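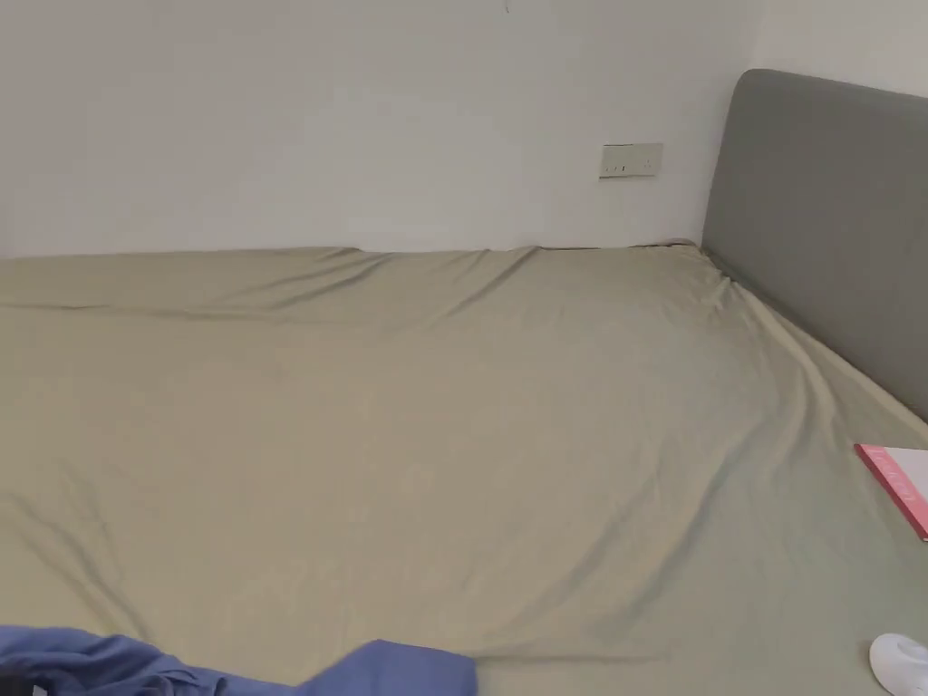
Guest room walk-through, Cultum house, June round. Beds come first on my list, as they always do, and I like to take my time with them. The fitted sheet is on and smooth across the middle, with a fan of deeper creases at the corner by the headboard that I'd love to see pulled down once more before anyone sleeps here.

[ ] Gap between mattress and wall: thin, fine for adults. Please check again if a toddler is booked!
[x] Headboard bolts: snug, I gave them a good wiggle
[ ] Far edge of sheet: ridge along the wall, retuck
[x] Outlet by the bed: plate sits flush, keep bedding clear of it

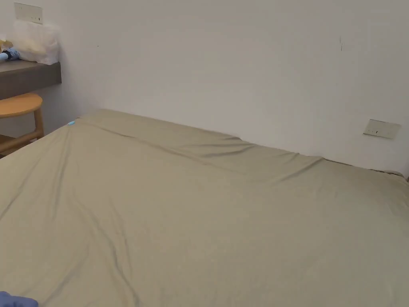
Aigars Grigaitė asks that we slide the bed out to tuck the wall side, and go easy on our backs while we do it. Agreed, two people please.

Recent checklists
Jirnden stairs and railings
Bilel laundry room
Karppinen bunk beds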